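Puesto de clasificación Gerlach: bandeja de acero y cuatro cubetas amarillas

Si en vuestro taller las piezas pequeñas acaban siempre en el mismo montón, este conjunto os va a gustar. En Omwood lo usamos a diario para separar componentes recuperados y cada vez que alguien lo prueba termina pidiéndonos la referencia. Consta de una bandeja de acero inoxidable, que se coloca en el centro de la mesa, y de cuatro cubetas de plástico amarillo que van dos a cada lado. Nada más. ¡Y es una maravilla lo que se agradece tener un sitio fijo para cada cosa!

La bandeja tiene las esquinas redondeadas y el borde levantado, así que un tornillo que rueda se queda dentro. Nosotros la forramos siempre con una lámina blanca: los cables finos destacan mucho mejor sobre un fondo claro y los terminales diminutos dejan de perderse entre los brillos del metal. Caben sin apreturas una placa redonda, un par de mazos de cables y algún motor pequeño, con espacio para meter los dedos entre pieza y pieza.
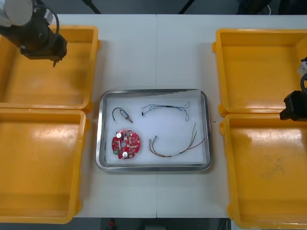
Las cubetas

Son bajas, de boca ancha y con el borde grueso, cómodo de agarrar incluso con guantes. El fondo es liso y se limpia con un paño (el polvo de soldadura sale a la primera). El amarillo fue idea de Edeltraud Görtz, que lleva el almacén de Ikilness y estaba harta de buscar cubetas grises sobre estanterías grises. Cuánta razón tenía – se ven desde la otra punta de la nave.

Cada cual las reparte como quiere. Una forma que funciona muy bien es dedicar una a los motores, otra a las placas y dejar las dos restantes para el cableado, separando los mazos de un solo color de los mezclados.
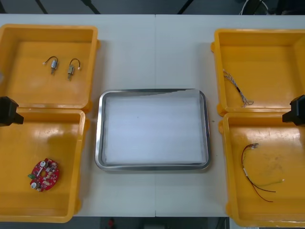

Torben Fröhlich, nuestro técnico de montaje, prefiere añadir una etiqueta adhesiva en la cara exterior, sobre todo cuando dos turnos comparten mesa. Las etiquetas Dillel se despegan sin dejar restos, aunque cualquier cinta de papel sirve.

Conviene una superficie lisa y despejada. Con 50 cm de fondo libre se trabaja bien, y si juntáis dos tableros no pasa nada por que la junta quede debajo de la bandeja.

Qué incluye

1 bandeja de acero inoxidable
4 cubetas amarillas
1 paquete de 64 láminas blancas para el fondo

Las cubetas sueltas se piden aparte, en lotes de 5. Preparamos los envíos por la mañana y, en pedidos para escuelas técnicas, podemos incluir láminas adicionales si lo indicáis en las observaciones.

Mantenimiento: agua templada y jabón neutro para las cubetas, paño suave para el acero. Evitad los estropajos metálicos, que rayan el borde.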